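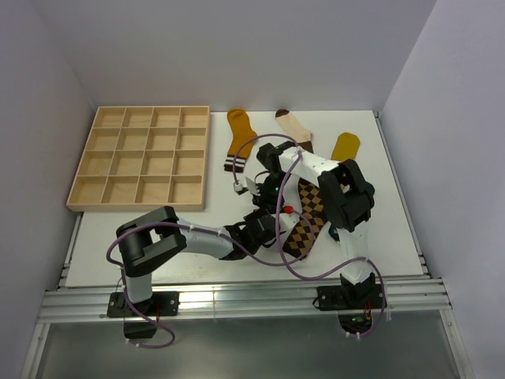
Can a robot do my chores yet? Your questions, my best answers

I'm Marthinus Pretorius, and I write the home automation pages at Clola. Most of the mail I get is some version of "when can I stop doing laundry?", so I've put the usual questions in one spot.

Can I buy a robot that folds and puts away the washing?

Not one I'd spend my own money on. There are research arms that can fold a towel or a T-shirt on a good day, with the towel laid out nicely for them first. Getting from the dryer to the drawer with no help from you is a much longer job, and I haven't seen a home machine I'd trust with all of it.

Why are socks so hard? They're tiny!

Tiny and floppy, that's the trouble! A mug is the same shape every time you pick it up. A sock on a table might be stretched out, bunched up or half hidden under its neighbour, and the robot has to work out which bit is the cuff before it can do anything useful. Then there's the pairing. Stripes and argyle are a kindness, frankly – it's a drawer full of nearly identical black ones that I'd worry about.

Do two arms really help?

For fabric, yes, heaps. Try pairing and rolling socks with one hand behind your back and you'll see what I mean. One gripper can hold an end while the other smooths or folds. The catch is that the arms now have to stay out of each other's way, and they can block the view of the very thing they're meant to be grabbing.

Would a divided tray make it easier?

I think so. A compartment gives the machine a clear target, and one sock per square is a simpler goal than "tidy the drawer". I switched to a divided tray at home two winters ago and it's made me faster as well (my partner still just chucks hers in the basket).

How much would a pair of small arms set me back?

My colleague at Irkero paid $1,100 for the parts for his pair, and that was before the camera, the computer and a fair few evenings with a screwdriver. It's a terrific hobby. As a labour-saving device it's a dud, and he'd tell you the same.

Are shop floors any further along?

Much further, as long as the items are stiff and turn up in the same place. Boxes, bottles, metal parts, no worries. Mkhize, a laundry I visited in November, has machines feeding and folding flat sheets all day, but the socks still go to people at a long bench. I timed myself there on a bag of 48 and was soundly beaten by everyone on shift.

So what should I automate now?

Floors, if yours are fairly clear. A robot vac has earned its spot in my house, even though it eats a phone charger every so often. For socks, buy one colour and stop pairing them.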